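Tromby cell: camera cable keeps snagging at the wrist

ternus_bench
Posted Jul 14, 2024

Hi all, I've been looking after the Tromby cell since June and I love it to bits, but the wrist camera drops out whenever the last joint turns far enough (error 281, if that rings a bell for anyone!). I reseat the plug, it behaves for a while, and then we're back where we started. The black cable loops around the wrist housing and goes back along the arm, and I can't decide whether the loop is too tight or too generous.
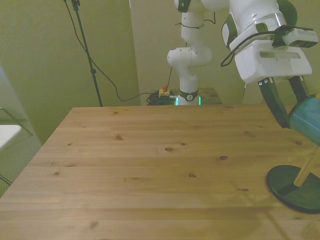
Reply 1
sendo_fan
Lovely setup, and I do like that pine table. I'd say too tight. Ours did the same until I gave it 3 inches more slack and moved the first tie back past the joint. Jog the wrist slowly to both ends of its travel before you tighten anything, and keep a hand near the stop button while you do.

Reply 2
duplex8
I'm going to disagree, with affection. More slack just gives the fingers something to catch on. I'd swap the cable first, as they get tired inside long before they look it. Du sells a softer one, part 2342, and mine has been fine.

Reply 3
ternus_bench
Thank you both, you're very kind. I'll try the slack tonight because it's free, and order the Du cable anyway. Does it come with the angled plug, or is that separate?

Reply 4
duplex8
Separate, sadly. Get two.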